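Why Does Cereal Go Soggy?
By Jintana Chuensuk
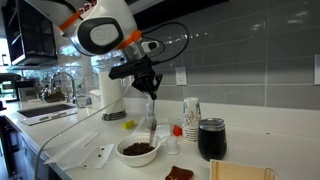

I eat cereal nearly every morning, and I'm a slow eater, so I know all about sog! Dry cereal is crunchy because it was baked until hardly any water was left inside. Each piece is full of tiny air pockets with thin, stiff walls, and those walls snap when you bite them (that's the crunch you hear). Dark brown pieces like the ones in the white bowl work the same way as plain yellow flakes. Pour on milk and it creeps into the pockets, and the stiff walls turn bendy.

Want to test it? Put a few pieces in cold milk and a few in warm milk. Wait 2 minutes, then squish one of each with a spoon. Which went mushy first?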